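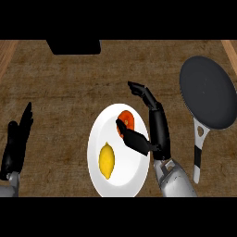 White oval plate and dark frying pan on the brown tabletop.

March, Tuesday, started 8:40

Oil finish, second round. Same two recipes as before: Clallolo straight from the can, and Clallolo cut with the Stunard thinner. Test strips are beech offcuts from the Cuervo job, planed and sanded to 300. Lizeth cut them yesterday and put pencil numbers on the end grain. Please keep using the end grain. Numbers on the back get wiped off with the first coat.

Weighed strip 14 before oiling: 492 g. The scale was drifting again, so I let it warm up and zeroed it before each reading. Wafula has the spare battery if it gets worse.

First coat on by 9:30. The cut oil went in fast and left dull patches near the knots. Straight oil sat on the surface and needed a second wipe. I left it 2 hours, then wiped everything down with the gray rags. Rags are hanging flat on the line outside, do not bin them.

Iman asked whether the dull patches are glue from the old joint. Could be. Strips 3 and 9 came from next to a glue line and both look bad, but so does 11, which was nowhere near one. Will scrape one side of 11 and re-oil only that side.

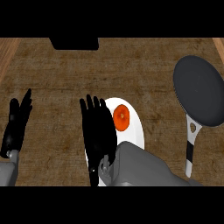 Worn brown tabletop, paler wood at the upper corners.

After lunch

Water drops on last month's strips. Straight oil still beads. The cut oil darkened under the drop and left a ring that had not gone by 4:15. Mercedes wants a hot cup test as well, but I would wait until the new coats are hard.

Can number on the Clallolo is 1433. The earlier can had no label left, so I can't say if it was the same batch. Nelly is checking the Prorkonard invoice.

To do: second coat on all strips except 11, new pads for the sander, ask Lizeth for four more blanks.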